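周五晚上本来打算早点走，结果又在柜子前面蹲到快九点。起因很小：我想把“从柜子里取文件盒”这个任务的规划超时改短一点，改完一跑，日志里多出来一堆我没见过的报错。好吧，那就查呗。

先放三张头部相机的图，后面讲的基本都是同一个柜子和那些蓝色文件盒的事。

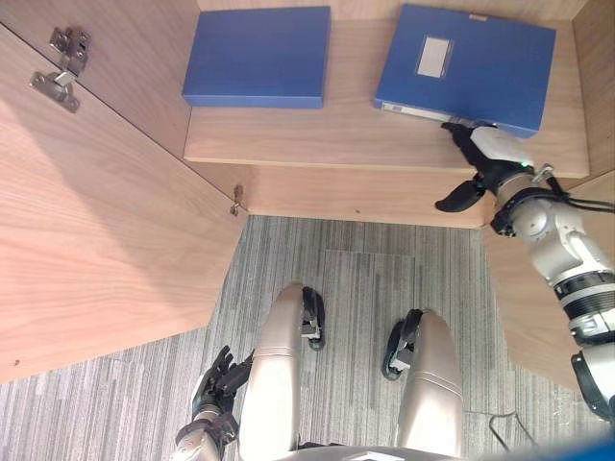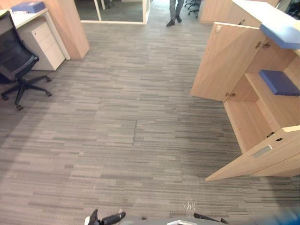
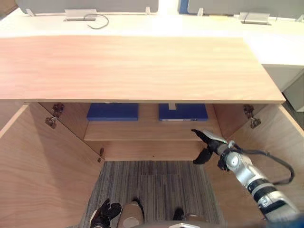 我们这套东西内部叫 Siroldale，名字是 Menaka 起的，我问过她什么意思，她说没意思，就是好念。架构也不复杂：感知模块出物体位姿和柜体的几何，任务层决定先动哪个，规划层算手臂轨迹，最底下是控制器，负责接触以后的那点力气活。四层各写各的，中间靠消息传。写的时候觉得解耦真优雅，查 bug 的时候就想把当初画架构图的人（我）拎出来聊聊。

先说那堆报错。报的是“起始状态碰撞”，意思是规划器觉得手臂还没动呢，就已经撞在什么东西上了。这种报错我的第一反应永远是外参漂了，于是老老实实重新标定了一遍头部相机，花掉四十多分钟，残差漂亮得很，再跑，照样报。

然后我才想起来去看场景缓存。为了省时间，我们不会每一帧都重建柜体模型，门板、侧板、层板这些大平面识别出来以后就存着，机器人底盘没动就一直用。问题出在门上。柜门是铰链的，打开以后角度并不固定，手臂收回来的时候肘部蹭一下，门就往里合一点点。人眼看过去根本没差别，可是规划器里那块门板还停在旧的角度上，前臂再一伸，模型里就穿过去了。

那为什么以前不报？这就要说到我改的那个超时了。以前超时给得很宽，规划器在起始状态碰撞的时候会先做一轮随机抖动，在附近找一个没碰撞的姿态当起点，找着了就悄悄继续。我把时间一砍，抖动来不及做完，错误就冒出来了。换句话说这个毛病一直都在，只是被一段好心的代码盖住了！我翻了提交记录，那段抖动是 Đức Lưu 去年加的，注释里写着“临时处理”。我把链接发给他，他回了我一个捂脸。

我翻了之前攒下来的运行日志，一共 3227 次规划请求，其中触发过起点抖动的有 541 次。看到这个数的时候我坐直了。我一直以为这是偶发情况，几十次顶天了。

修法我试了两种。第一种是简单粗暴的，每次伸手之前都重新拟合一遍门板平面。效果是好的，就是慢，点云要重新采，还得等头部转过去看一眼，一趟取放下来多出好几秒，看得人着急。第二种是把门从“静态物体”里拿出来，当成一个带一个自由度的关节来估计：铰链轴的位置存着不变，每帧只更新角度。铰链轴本来就是柜体的一部分，不会跑，要估的只剩一个数，用门板边缘上的几个点就够了，算起来飞快。我周六在家把这个写完了（是的，周六，我对象已经懒得说我了）。

写的过程中有个小坑，记一下免得以后再踩。门开得特别大的时候，从头部相机看过去门板几乎是侧着的，能打到的点很少，估出来的角度会来回跳。一开始我加了个低通滤波，跳是不跳了，可门真的被碰动的时候它又反应迟钝，等于白干。后来改成按可见面积给观测加权，点少就信上一帧，点多就信新的，这才像样。本质上就是个一维的卡尔曼滤波，教科书第三章的内容，我绕了一大圈才绕回来，有点丢人。

再说说文件盒。盒子扁扁地躺在层板上，顶面基本是一大片蓝，右边那只顶多有个白色小标签窗，几乎没有纹理，深度图在这种表面上不算难看，可是边缘特别糊。Nazma 写的位姿估计靠的是拟合矩形，平放的时候挺稳，盒子只要歪一点，长边和短边的置信度就拉不开，偶尔会给你转个九十度。手去抓“长边”，抓的是短边，那画面我就不形容了。她现在的做法是把盒子侧面的高度也放进代价函数里，再加上一条先验：盒子的尺寸是已知的，别瞎猜。我觉得这条先验加得太晚了，她觉得我说得太晚了，我们俩都有道理。

控制这边目前的策略是先勾住盒子前缘，把它往外带出一截，然后再换抓法。层板和盒子底面之间没有缝，手指插不进去，只能借前缘。这一步用的是阻抗控制，法向软一点，切向硬一点。参数调起来非常磨人：太软，手指会从边上滑开；太硬，盒子一歪就卡住，关节力矩直接顶到保护。我现在把法向刚度放在 3000 左右的那一档（单位是我们自己缩放过的，别照抄），配一个力矩变化率的检测，超了就退回去重来。听着土，用着还行。

Malsha 一直主张这一段干脆用学习的策略来做，说手调阻抗是上个时代的手艺。我不反对，但我想先把几何这一层弄干净。门板角度都是错的，学出来的策略也得跟着学怎么绕一扇假门，到时候换个柜子又全完了。这个话题我们吃饭的时候吵过不止一次，隔壁桌应该已经能背了。

还有工具。这次能查出来，多亏了回放工具里新加的“场景快照对比”，可以把规划器眼里的世界和当时的点云叠在一起看。以前要看这个得自己写脚本，导出来再用别的软件打开，光是坐标系就能转错两回。现在拖时间轴就行，门板和点云错开的那一条缝，一眼就能看见。这个功能十一月就提了需求，一直没人排期，最后是 Sandamali 自己抽空写的，我欠她一杯奶茶，大杯的。

顺手我还把日志等级改了。起点抖动现在不再是 DEBUG，触发一次就给一条 WARNING，带上碰撞的两个物体名和穿透深度。连续触发 15 次就直接停下来喊人。Đức 说这样会很吵，我说吵就对了嘛，不吵我能到现在才发现？

门关节这个分支还没合进主干，剩两件事：一是两扇门同时动的情况没认真测过，二是底盘挪动以后铰链轴要跟着重新注册，现在是手动触发的，我每次都忘。下周先做第二件。规划超时最后还是改短了，比我最初想要的稍微宽松一点，算是跟自己讨价还价的结果。

有人在上一篇底下问标定板用多大的，我还没回，下次写标定的时候一起说吧，那篇草稿已经躺了挺久了。

本站使用 Cookie 来记住您的偏好并统计访问情况。继续浏览即表示您同意我们使用 Cookie。接受 | 管理设置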